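December 3, 2022
Towel finish, again

Went back through the Drastel results before Leonie has to answer the Brudora people. Writing it down while I still remember which pile was which. Anyone reading this later: the labels on the first batch are wrong, see further down.

The claim, copied from their sheet: towels treated with Drastel take up water faster than untreated ones from the first use, and stay that way for 35 washes. No mention of what water, what washing powder, what kind of towel, or faster by how much. There is a chart with no numbers on the upright side. I asked for the numbers in November and got the same chart back in color.

What we did. Cut pieces from the plain cotton, the waffle, and the cotton-linen mix. Half of each treated by the sample room at Brudora, half left as they came off the bolt. Then the drop test: one drop from the burette onto a piece stretched in a hoop, start the watch when it lands, stop when the shine goes. Apinya called the end point with her back to the labels. I think that part was done well. I can't say the same for the rest.

First use, plain cotton: treated took the drop at once, untreated sat there for 19 seconds. That is a big difference and it is the number they will want to print. I don't trust it. Untreated cloth off the bolt still has the size in it, the starchy stuff the mill puts on the warp so it survives the loom. Of course water sits on it. The treated pieces went through a bath to get the treatment on. A hot bath takes size out. So we compared washed cloth with unwashed cloth and were pleased to find that washed cloth is more absorbent, which any grandmother could have told us.

Leonie said the same thing at lunch before I'd finished explaining, so it isn't a subtle point. Why did none of us say it when we set the thing up?

Repeated with a third group: same bath, same temperature, same time, plain water, none of their product in it. Dried on the rack with the others. The untreated-but-bathed plain cotton now takes the drop so fast that neither of us can time it properly with a thumb on a watch. Same for waffle. The mix is slower in both groups and there might be something there, the treated pieces did go a bit quicker, but the spread within each group is as wide as the gap between them. I would not put money on it.

Apinya thinks the mix result is real. Her argument is that linen holds on to its waxes longer and a wetting agent ought to help with that, at least early on. Fine, it's a reasonable story. A reasonable story is what the sales sheet has too. She is going to run it again with more pieces and I'll time it this time so that the same eye isn't deciding both rounds.
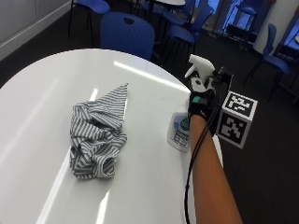 Now the washing part. We did not do 35 washes. We did as far as we could get with the Gondal machine before the drain pump went, and I'd rather say that plainly than have someone read "durability test" on the folder and assume. What we have is after five washes. At five, treated and bathed pieces are the same in every cloth, including the mix. If the treatment was doing something at the start, it's gone or the plain pieces have caught up. The drop test can't tell those two apart.

A sink-and-hang test might. Weigh dry, dunk, hang for a fixed time, weigh again. That gets at how much the towel holds and not just how fast the surface wets, and how much is what a person drying dishes would care about. A towel that grabs a drop and then smears the next one around the plate is no use. Tried it quickly on the waffle: numbers jumped all over because I kept hanging them differently. A corner hang drips off one point, an edge hang drips along the whole hem. Pick one. Edge hang, two pegs, outer corners, and leave it alone while it drips. I was squeezing one of them without noticing.

Problem with the first batch labels. The laundry pen we used for T and U ran in the wash, and on at least two waffle pieces I can read either letter into what's left. I've pulled both from the results. Before anybody asks, no, dropping them doesn't change the picture, I worked it out both ways. For the next round stitch a colored thread in the hem: red for treated, blue for bathed only, nothing for straight off the bolt. Red sewing thread bleeds too, so prewash the spool or use the polyester.

Softener. The Velent rep left a bottle and told us their softener "works with" Drastel. I have no idea what that sentence means and I suspect he doesn't either. Softener puts a greasy coat on the fiber. Every time anyone has put softener on a towel in this building the towel has gotten worse at being a towel and nicer to hold. Ran one wash with it on leftover cotton from both groups. Both slower on the drop, visibly, no watch needed. One wash, leftover pieces, so it's only a hint, but it points the way I'd have bet. If customers use softener, and most of them do, then the whole question of which finish we pay for may be swamped by what they pour in the drawer at home. Nothing in the sheet about this. I'd like to see it tested properly before the care label gets written, whoever's finish we use or don't.

Cost side, since Leonie wants it in the same place. The first order is 3000 towels. Brudora quotes the treatment as a flat 360 on top for that run, which sounds like nothing, and that's how it was pitched to us: it's so cheap, why wouldn't you. Because then it goes on the swing tag, and then we're the ones saying it. A customer who writes in to complain that her towel doesn't dry isn't going to write to Drastel. I'd spend the same money on a prewash. It takes the size out, it takes most of the shrink out, and we could explain it to someone in one line with a straight face.

Asked Brudora whether a prewash without the product would cost less than the treatment. Answer: they "don't usually offer it separately." That isn't a no. Leonie will push on it.

To be fair to the product, things I have not shown:
It might do more in hard water. Ours is soft, and I haven't tried anything else.
It might matter on heavier cloth, terry and so on. We don't make terry.
The bath we used for the plain-water group was ours, theirs was on their line. I matched the temperature and time they gave me over the phone, but I never saw it run. If their line has a scour step before the finish, then even my third group is not a clean match, though that would make the product look better than it is and not worse.

That last one bothers me enough to ask. Sent a message to their sample room: is there anything else in the tank, and does the cloth go through anything before it. No reply yet.

Apinya also brought up the feel. She says she can pick the treated plain cotton by touch. We tried it with her eyes shut and she got the first few right, then missed a couple, and we stopped because the kettle boiled. I don't count that as a result. If she wants it in the report she has to do it properly with somebody else handing her the pieces, somebody who doesn't know either.

To do:
Drain pump. The Gondal is no use until it's fixed, and the part hasn't come.
Thread markers before anything else gets cut.
Rerun the mix, me on the watch, Apinya laying out.
Sink-and-hang on all three cloths, edge hang only.
One proper softener comparison, same bolt, no leftovers.
Leonie to hold off on the swing tag text. She has a draft with "dries faster, wash after wash" in it. We have nothing that supports either half of that.

Burette tip is chipped, drops are coming out uneven at the low end. Replacement is in the second drawer, still in its wrapper.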